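Setting Up Your Guest Supply Shelf
Section 5: Bottles, lidded containers and the glass rack

If you've made it through Section 2 (the shelf boards and the liner) you already own more matching containers than I did when I started, so well done! This section is where the small stuff finds its spot. I wrote it for the Fistari shelf, but I've set up the narrower Ritchie one the same way and didn't change a thing.

Before you start

You'll want a clear tabletop, a dry cloth, a marker, and your containers with their lids. I also keep a shoebox handy for anything I can't make up my mind about. It fills up fast.

Step 1. Pull out every bottle and stand it upright on the table. Wipe down the sides and check that the cap is all the way closed. Turn each one so the brand name faces you, and group them by cap color if the labels are in a language you don't read (I do this constantly, and guests seem to find a yellow cap quicker than a brand name anyway).
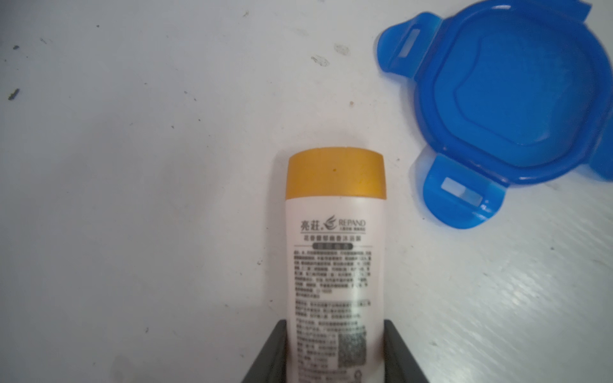
Fig. 5-1. White REPAND bottle with the yellow-orange cap, standing upright with its label forward.

Step 2. Write the date you opened a bottle on the bottom, never on the front. Marker on glossy plastic smears if you touch it too soon, so give it a minute.

CAUTION: Don't pour leftovers from one bottle into another, even when they look the same. I did that once with a conditioner and a hand soap and got something like pudding.

Step 3. Snap the blue lids onto the clear containers. Press down in the middle first, then fold the tabs down, going corner to corner. If a tab pops back up, take the whole lid off and begin again. Forcing one tab is how I cracked my first Biton lid, and of course they don't sell them separately.

Step 4. Stand the rack toward the back of the table and hang your wine glass upside down by its foot. Plastic glasses are light, so let them hang toward the front where you can grab them. Leave yourself elbow room for the containers up front.

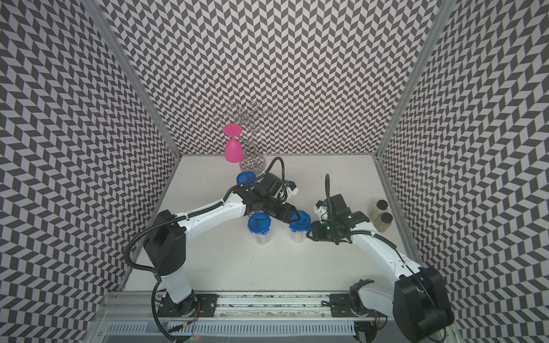 Fig. 5-2. Pink glass on the wire rack, blue-lidded containers set out on the table.

Note: If your rack wobbles, check the table before you blame the rack. I spent an entire evening bending wire arms and the problem was a table leg.

Step 5. Line up the containers and decide what goes in each. Mine are cotton swabs, hair ties and tea bags, but please yourself. Keep one within reach of the rack for whatever guests ask for most. Then go over the tabletop with your cloth, front edge too, and get the crumbs up before anything goes to the shelf. Crumbs travel!

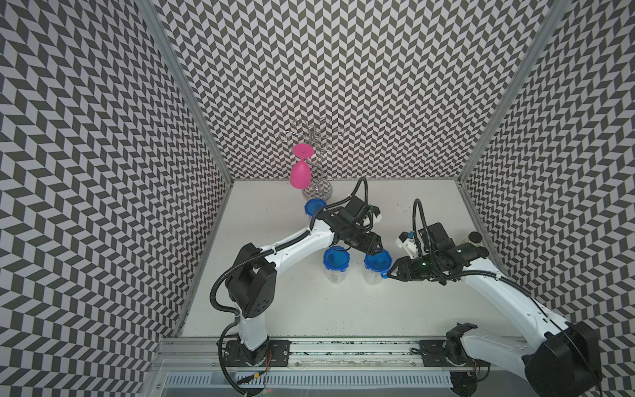
Step 6. Sort the travel sizes. Toothpaste tubes, wrapped toothbrushes and the little 60g shampoos all get spread out flat so you can see what you have, and then they go into the biggest clear container. Leave the toothbrushes in their wrappers. Shampoos go in cap up, and if one won't stand, lean it against the side. Wipe up any brown spots on the table while you're there, and keep the lid off until everything fits without pushing.
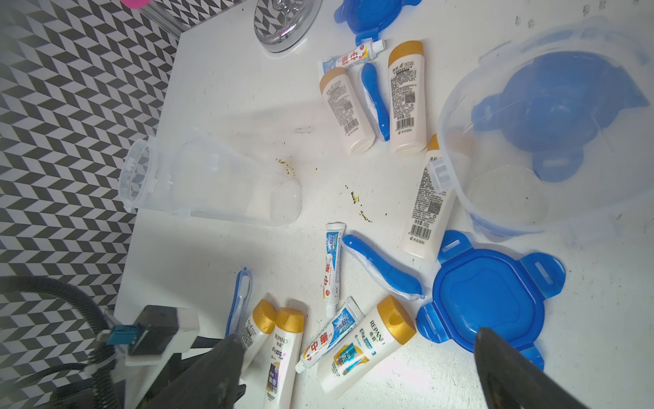
Lirnden, March 15, 2013

A few changes since the October version of this guide. I took out the step about lining each container with paper towel, which I'd stopped doing myself. The liner you want for the shelf is now part number 911, and it comes in a pack of 12, so split one with a neighbor if you can. The old liner still works fine if you've got some left over.

Section 6 covers towels. Have your big basket ready for that one, and clear off the top board first.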